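Shop Floor > Opinion > Teaching Robots

Put your hands on the arm first

7 min read 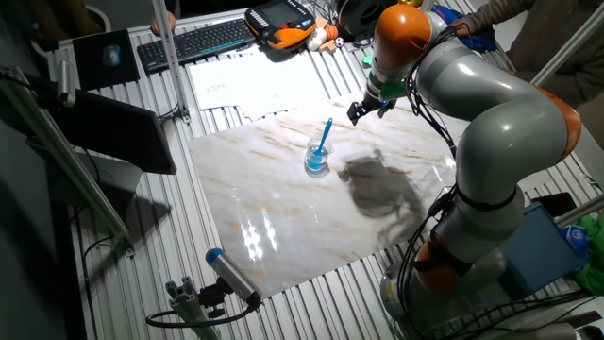

The arm above the marble sheet, gripper open, with the beaker and spoon under it.

I have spent a good part of this year teaching robot arms to do small jobs, and I have come to a view that not everyone I work with shares. When a person is new to a task, they should teach it by hand first. They should take hold of the arm, move it through the job, and feel where it resists. Remote control should come second, even though it is faster and gives cleaner recordings. Most labs I visit do it the other way around, and I think they are losing something.

The task I keep using to make this point is stirring. There is a small glass beaker with blue liquid in it and a blue plastic spoon leaning inside. The gripper has two fingers. The job is to take the spoon by the handle, stir, and leave the spoon in the beaker without tipping anything over. A child can do it. We recorded 300 demonstrations of it at Helico between June and the end of summer, half by hand and half by remote control, and I watched most of them.

Stirring looks like a job about moving in a circle. People who teach it by remote control for the first time almost always treat it that way. They get the fingers onto the spoon, they draw a circle, and they let go. The recording looks fine. Then the trained policy runs, the spoon touches the glass, and the beaker walks across the table. On a smooth surface like the marble sheet it walks a long way.

People who start with their hands on the arm learn about the glass in the first minute. They feel the spoon press against the wall. They ease off. Without being told, they start making the circle smaller, and they slow down at the bottom where the spoon drags. When those same people move over to the remote setup later, they keep the habit. Their circles stay small. They stop and look before they close the fingers.

I know the arguments against this, and some of them are good.

The first is that hand guiding makes bad data. Your arm is in the camera view. Your hand covers the spoon at exactly the moment that matters. A policy trained on pictures with a person's forearm in them may learn to wait for a forearm. All of that is true. I would not train a final policy on hand-guided recordings alone, and we threw out 44 of ours because the beaker could not be seen at all. But I am talking about how to train the person. The recordings from that first hour can go in the bin and the hour was still well spent.

The second argument is about effort. An industrial-size arm is heavy to lead around even in its free-drive mode, and fine motion at the end of a long arm is clumsy. Your shoulders get tired. The circle you draw has corners in it. This is a fair complaint, and it is why I say an hour and not a week. After four sessions or so the benefit is gone and all you have left is sore shoulders.

The third is safety. Some managers do not want anyone within reach of a powered arm, and they point out that remote control keeps people back. I take this seriously. Hand guiding needs low speed limits, an enabling switch, and a second person who can stop the robot. If a site cannot provide those, it should not do it. But I would also ask those managers to watch a remote session closely. In my experience people lean in to see better. They reach over to reset the spoon. The distance exists on the drawing of the cell and much less in the room.

The fourth argument is the one I hear most from younger engineers. Good force feedback in the remote controller would give the operator the same feel, so there is no need to touch the arm. Maybe so. We tried a feedback controller from Jusow for a month. It was a decent piece of equipment, and it did well with large contacts, such as pressing down on the table. The light scrape of a plastic spoon on glass did not come through. Operators said it felt like nothing and then like a bump. If that gets better I will change my mind about the order.

There is one more thing hand guiding teaches, and I think it gets the least attention. It teaches what the arm cannot do. On a screen or with a controller in your hand, the robot seems to go where you point it. When you are holding the wrist you find out that some paths run into a joint limit, that the cables pull when the wrist turns too far, and that a tilt that feels natural for your own hand sends the elbow out to the side. An operator who knows this will grip the spoon from a direction that leaves room for the stir. An operator who does not will grip it from whatever side is closest, get halfway around, and stop. We had plenty of remote recordings that ended just like that.

It also changes how people write up the task. The instructions at Helico used to read "grasp spoon, stir, release." After two people on the team had done a morning of hand guiding, the page said where on the handle to grip, how far the spoon should stay from the wall, and what to do if the beaker moves. None of that came from a meeting.

So my request is modest. Before anyone sits down at the remote station, give them an hour at the arm with the actual objects. Use the real glass and the real spoon, and put water in it. Let them knock it over a few times. Don't save the data, or save it in a folder marked practice. Then move them to the controller and collect as much as you like.

Buyers should ask about this too. I have seen quotes for demonstration services priced by the number of recordings, with no line for how the operators are prepared. A thousand recordings by people who have never felt the spoon hit the glass will mostly teach a robot to hit the glass. I would rather pay for fewer from people who have had that hour, and I would put the hour in the contract.

Related
Why we stopped paying by the recording
Pattinasarany: a parts supplier tries remote operation
Kulta gripper fingers after a summer of use
Free-drive settings worth checking before you start
Letters: is force feedback good enough yet?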